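Okay, a few of you asked what happened with the robot after my grumpy post last night, so settle in, I'm going to tell it properly. It'll take a few posts because I've never told a short story in my life.

For the newer folks (hi, welcome!): our little project is called Pirby. It's a two-armed robot and its whole job in life is learning to put hand tools back in their toolbox. Pick up a tool, find its spot, let go, go back for the next one. Your dad did it in the garage every evening without thinking. For us it has been most of our waking hours since February.

So, the fault. The left hand let go of a screwdriver. It wasn't told to let go, it wasn't anywhere near the box, it just opened up while the arm was swinging across, and the screwdriver went off the side of the table and landed right next to my shoe. I was wearing canvas sneakers, which I'm aware is on me.

Nobody hurt, I want to say that before my mother reads this. But I hit the stop button so hard my palm was sore at dinner.

First thing we did was blame the software, because that's what we always do. We went back through the log line by line and there was no open command in it anywhere. The arm honestly believed it was still holding something for 2 whole seconds after the thing hit the floor. I felt a bit sorry for it.

Second thing we did was blame the grip force. We use a control package called Drestero, and you set the grip in it on a plain scale that we'd left at 9. We pushed it to 10, ran it again, and on the fourth try it dropped the screwdriver again. Same swing, same part of the swing. That was the clue, and I'd love to say I spotted it right away, but I went and made a sandwich first.

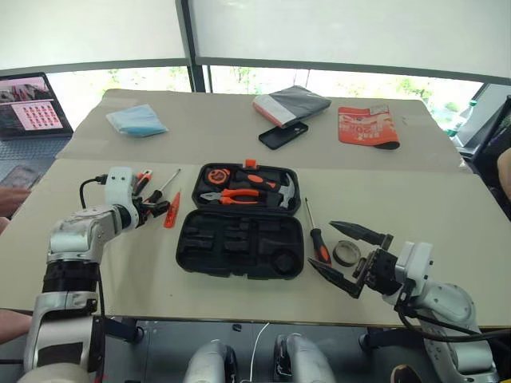
What I should have been looking at all along was the power side of the hand, and I'd been staring at the fingers like they owed me money. Every grip on this robot depends on a cable that has to travel wherever the arm travels, and ours was getting tugged. See how the black one on the left loops up behind the gripper and goes into the top of the wrist? A loop like that is your slack. When the arm reached across its body on the long swing, the slack ran out, the plug shifted a hair in its socket, and the hand lost power for a blink and went soft. Then the plug settled back in and everything looked perfectly healthy again. Maddening!

I proved it in the least scientific way you can imagine, by parking the arm, closing the hand on a rolled-up dish towel, and wiggling the plug with one finger. Down went the towel. I yelled so loud that people came in from the hallway.

The repair is dull, and I'm so happy that it's dull. New plug with a proper locking collar, a clip to take the strain, and a longer run of cable. The parts came from Tsolakis, the supply place across town that has saved us more than once, and they had the collar in a drawer. We also put a limit on that long swing so the arm takes a slightly sillier route and never gets to the end of its leash.

The bigger fix is about us, though. We had gotten comfortable. We'd been leaning on the table, chatting, checking our phones, arms resting well inside where a tool could come down. So now there's tape on the floor, and while the arms are powered you stay behind it. Closed shoes too. Yes, I bought some. They're ugly.

And the software watches the finger position the whole time it's carrying something. If the fingers move when they weren't asked to, both arms stop where they are and it beeps at us. The beep is awful. We voted to keep it.

We wrote the whole thing up for the folks at Jolgate, who lend us the room, dated 14/06/2020, and they were very kind about it. Their one request was a long test before we put anything pointy back in that hand. So we did 500 pickups with a wooden spoon, every one with the long swing, and had no drops at all. I have never been so fond of a spoon.

If you run anything with a moving wrist, please go tug gently on your connectors tonight (power off first!). And if you've got a favorite brand of cable clip, tell me in the replies, because the one we're using squeaks.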